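On trial: the Tiltemero room helper

Those of you who came to the Friday catch-up will know I've been itching to write this one up. We've had the Tiltemero on a trial hire from Shim, and I've spent far more of January than I meant to in guest bedrooms, watching an arm learn its way round the furniture.

Quick recap for anyone new. It's a hire service for small hotels and guest houses. You pay 405 a month, Shim sends the machine and a person to set it up, and between them they teach it the fiddly end of a room turnaround: pillows, bedside tables, the bits people leave behind. It doesn't strip beds and it doesn't do bathrooms (I asked, twice).

Our setup person was Yu-na Jin, who was very patient with me. She says big open surfaces are the easy part and the trouble starts in the gap next to the bed, where you've got a padded headboard on one side, a wall on the other and a phone with a curly cord just waiting to be dragged onto the floor. So that's where we spent most of our time. 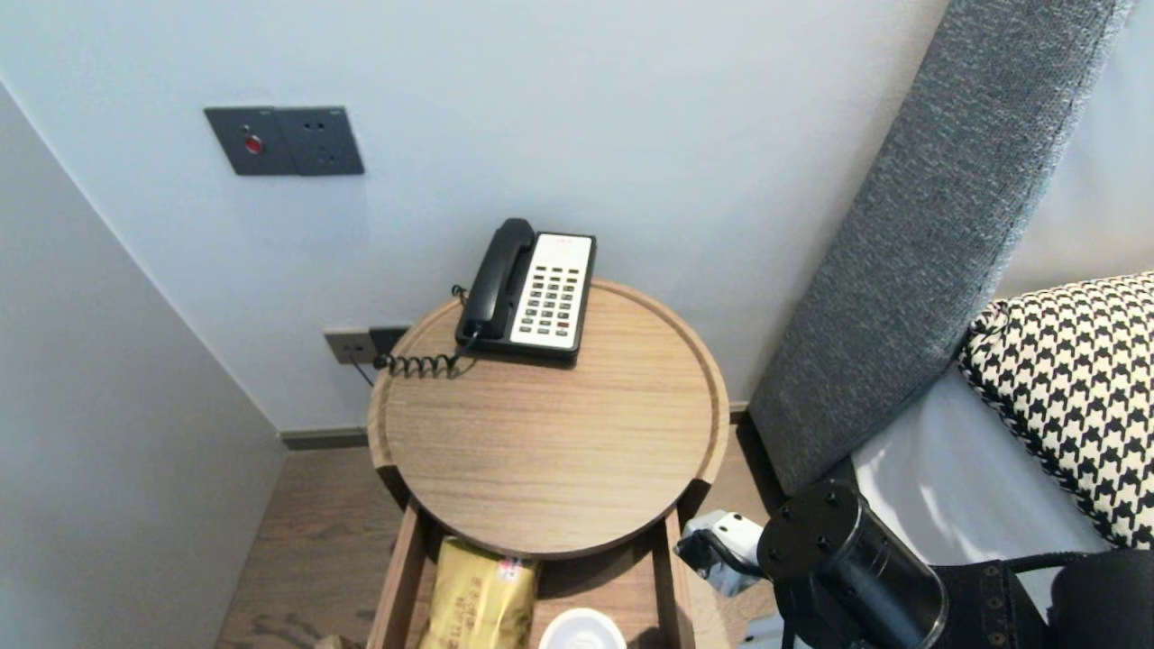 The bit I liked best is the teaching mode. You take the arm through a job yourself, slowly, and it keeps what you did as a lesson you can name and go back to. Ours has 121 of them now, and a good few are called things like "pillow again" and "pillow again NEW", which is entirely my fault. Do name yours properly! Nam-gil Yang tidied up after me and I owe him a cake.

Grumbles, then. The lesson list has no search box, so you scroll and scroll. Low shelves are slow going – it will reach under a tabletop, but it creeps in so carefully that I'd made a cup of tea before it came out again. And the manual is dreadful. Whoever wrote it had clearly never met a valance.

I also tried the Larach kit last autumn, and people keep asking me which I'd pick. The Larach costs 2000 up front and then it's yours, which suits you if you've got somebody handy about the place. Ívar Kragh has one and loves it, but Ívar enjoys taking things to bits. I'd go for the Tiltemero, mostly for the set-up visits. You get 3 in the price and we used every one.

Shim are taking bookings for spring hires now, and Mitra Ghaffari has the forms if you'd like one. I'm hanging on to ours for another month and having a go at wardrobes next – wish me luck with the coat hangers.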